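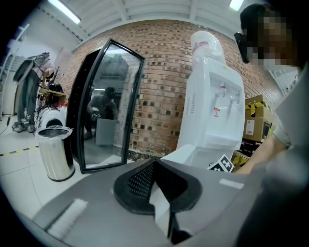 How many hand-held grippers should a first order include?

Most groups should buy one more than the number of people who will be recording at the same time. A two-person team orders three. The extra unit covers charging, cleaning and the day a finger pad tears.

Mirker Hand-Held Gripper Kit
Sold by Suritz
Prices on this page are in US dollars and were last updated August 8, 2022.

Overview

The Mirker is a gripper you carry by hand. It has a trigger, a pair of soft fingers and a wide-angle camera that looks out over the body of the tool. An operator does an ordinary task with it, and the recording is used later to train a robot arm fitted with the same fingers. No arm is needed at the place where you record, so the kit can go into a kitchen, a stockroom or an office corner and come back out the same afternoon.

This page is for people working out what to order and what it will cost over the first year. The setup manual and the file format notes are separate and ship with the kit.

What is in the kit

One gripper body with trigger handle
One wide-angle camera, mounted
Two pairs of soft fingers
One set of printed floor and table tags
Charger and two batteries
One memory card
Hard case

Prices

Mirker kit, complete: $1,559
Mirker body only, no camera, card or case: $661
Finger and tag refill pack: $92

The body-only unit is for customers who already own a compatible camera. If you would be buying the camera just for this, get the complete kit. By the time you add a camera, a card and a case from different places, the savings are small, and you will have to do the mount alignment yourself.

Shipping is figured at checkout. We don't charge a setup fee.

Where the first-year money goes

New customers tend to put nearly everything into hardware and then run short on the small stuff. Fingers wear out. A pair used on cardboard, bottles and door handles all day goes faster than a pair used on cloth, and we can't give you one number that fits both. Look at the pads at the end of each day for the first couple of weeks and write down when you change them. After that you will have your own rate, and it will be better than ours.

Storage is the other line people leave out. Wide-angle video takes a lot of room, and you will want two copies of everything until it has been checked. Price the drives before you place the order.

Then there is time. Someone has to reset the objects between takes, swap batteries, name the files and throw out the bad ones. On a small job the same person does all of this and also records. On a larger one it is a job by itself, and it should be in the budget as one.

Head-mounted cameras

Many customers record with a head-mounted camera along with the gripper. The gripper camera sees the hand work up close and the head camera sees where the operator is looking. We don't sell head cameras. If you plan to use one, put it on the same purchase request, along with its own batteries and cards. Set both clocks before each session. Matching up two recordings by eye afterward is slow work and we have customers who paid for a lot of it.

If you use more than one operator in the same room, decide ahead of time whether they may appear in each other's recordings. With a lens this wide they usually will. Get consent in writing from everyone who may walk through, and budget for face blurring if you plan to share the files outside your group.

Planning the space

You don't need a special room. You do need to know what the camera will take in. The view on this page has a water dispenser in the middle, a mirror to the left of it and stacked boxes against a brick wall to the right, all in one frame. Walk your own space with the tool before you commit to a floor plan.

Mirrors deserve a thought. An operator reflected in the glass ends up in the recording the same as one standing in the open. Cover the mirror, move it, or keep it and treat the reflection as part of the room. Any of the three is fine as long as the whole set is done the same way.

Tags go near the work, flat or upright, where the gripper body won't hide them during the part of the task you care about. A checker pattern near the base of an appliance reads well. Don't tape one over a vent or a warning label. Tags on the floor get scuffed, so allow for more of those than for table tags.

Leave enough floor for the operator to crouch and reach with a full arm. Low tasks, such as trash cans and bottom shelves, need more room than people expect.

Ordering for more than one site

Several customers split a purchase across buildings. Our advice is to send complete kits to each site and keep the body-only units at the main one, where there is someone who can align a mount. Use the same finger type everywhere. Mixed fingers give you two sets of recordings that don't combine well.

If one site will start in May and another later, you can put both on one order and give us two ship dates. The price is held for the whole order.

Mirker and the Misent fingers

Misent fingers fit the Mirker body and some customers like them for thin objects such as cards and lids. They are stiffer than ours. They do not fit the hard case with the fingers attached, so plan on taking them off for travel. We stock them on request, and you should ask for a quote before you build a budget around them.

The Tarawneh mount

The Tarawneh mount puts Mirker fingers on a robot arm. You don't need it in order to record. You will need one for each arm when it comes time to run what you trained, and lead times are longer than for the kit, so this is worth asking about early even if the arm is next year's money. Tell us the arm model and we will send the drawing for the bolt pattern. Check it against your own arm before ordering - a mount drilled to order can't be returned.

Returns and repairs

Unused kits can be returned within 30 days in the original case. Fingers and tags can't be returned once opened. Trigger handles and camera mounts are repaired at our shop and you pay shipping one way. We don't lend out units during a repair. That is the main reason for the extra unit we recommend at the top.

A sample order

Team of three recording at the same time, one site, no existing cameras:

4 complete kits
4 refill packs

The kits come to $6,236 and the refill packs to $368, for a total of $6,604 before shipping and tax. Head cameras, drives and labor are not included.

To request a quote

Send us the number of people recording at once, the number of sites, the kind of objects you will handle and whether you already have cameras. If your purchasing office needs a quote split into equipment and supplies, say so in the first message. Refill packs are supplies. Everything else on this page is listed as equipment.

Quotes are good for 60 days.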